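Hilos > Casa y orden > Método del cubo

Lectura: 4 min

Hilo: una semana probando el «método del cubo» para ordenar cajones, y sigo sin creérmelo

1/ Llevo meses viendo a gente feliz porque vuelca un cajón entero en un recipiente grande y «deja que los objetos hablen». He hecho la prueba. Abro hilo, con poca fe.
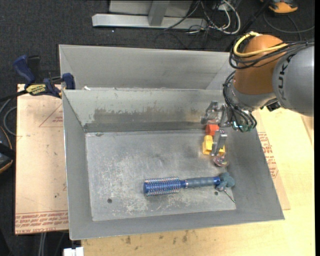
Un cepillo redondo azul, un bloque naranja rojizo, otro amarillo y poco más. Cubo gris con dos compartimentos.

2/ El método lo vende Skuren, una web de orden doméstico con curso, plantilla y lista de correo. La idea cabe en una frase: todo lo que no tiene sitio va al compartimento grande, y lo que decides conservar pasa al estrecho. Lo demás, fuera. El curso dura 2 horas. La frase se lee en cuatro segundos.

3/ Primera pega: el tamaño. Un cubo de metal de estos se te come la mesa. En la foto ocupa casi todo el centro, con cartones debajo y al lado. En mi piso, eso significa cenar en el sofá hasta que termines de ordenar. En los vídeos del curso la cocina es del tamaño de mi planta entera.

4/ Segunda pega: las paredes inclinadas. Según la plantilla, «invitan al objeto a bajar al centro». Pues miren los bloques: pegados al rincón del fondo, tan tranquilos. El cepillo sí está tumbado en medio, pero un cepillo redondo se tumba donde le da la gana.

5/ Lo del cepillo me interesa. Mango azul oscuro de aspecto engomado, púas con la punta plateada. Es el objeto de cajón por excelencia: no lo usas, no lo tiras, aparece en cada mudanza. Yo tengo tres. El método dice que si dudas más de diez segundos, fuera. Con esa regla me quedo sin cepillos y sin pasaporte.

6/ Junto al mango hay una cosita peluda verde azulada que puede ser un trapo arrugado o un muñeco. No lo sé. Y justo ahí se me cae el sistema: la plantilla tiene casilla para «textil» y casilla para «recuerdo», y ninguna para «ni idea».

7/ Prasetyo Jugah, que me aguanta estas cosas por mensaje, defiende el cubo. Dice que ver pocas piezas sobre un fondo gris ayuda a decidir. Le concedo una parte: sobre ese suelo rayado, el bloque amarillo se ve desde la puerta. También se vería sobre una sábana vieja, y la sábana se dobla.

8/ Hablemos de dinero. El cubo «oficial» que recomiendan, el Dererura, sale por 300 euros. Hay otro, el Lisness, por 200, más bajo y sin la división. He preguntado por correo qué gano con los cien de diferencia. Me contestaron con un enlace al curso.

9/ Ah, y el suelo. El de la foto tiene polvo, arañazos, dos agujeritos y manchas oscuras al pie de la pared del fondo. No me escandaliza, es metal con uso. Pero luego la plantilla te pide meter ahí el cepillo del pelo - y ningún paso dice «limpie el cubo».

10/ Lo que me funcionó a mí, por si a alguien le sirve: caja de zapatos, un cajón por tarde, y la bolsa de descartes en la puerta antes de acostarme. Del cajón del pasillo saqué un cargador de un móvil que ya no tengo, gomas secas y un imán de Chiba que no recuerdo haber comprado.

11/ El imán se queda. Según el método debería haberse ido, no cumple «función ni alegría inmediata». Está en la nevera sujetando la factura del gas.

12/ Me preguntan si al menos la separación en dos compartimentos tiene sentido. Un poco. Tener el «me lo quedo» a la vista evita devolverlo todo al cajón por cansancio. Dos cajas hacen lo mismo. Dos platos hondos también, si el cajón es pequeño.

13/ Y a quien me dice que no lo he aplicado bien porque no hice la versión de 900 objetos: no tengo 900 objetos sin sitio. Si los tuviera, no empezaría por comprar otro.

14/ Dejo pendiente el armario del baño, que es donde viven los tres cepillos. Si en diciembre sigo con tres, lo cuento por aquí y acepto burlas.

Contacto | © Todos los derechos reservados | Volver arriba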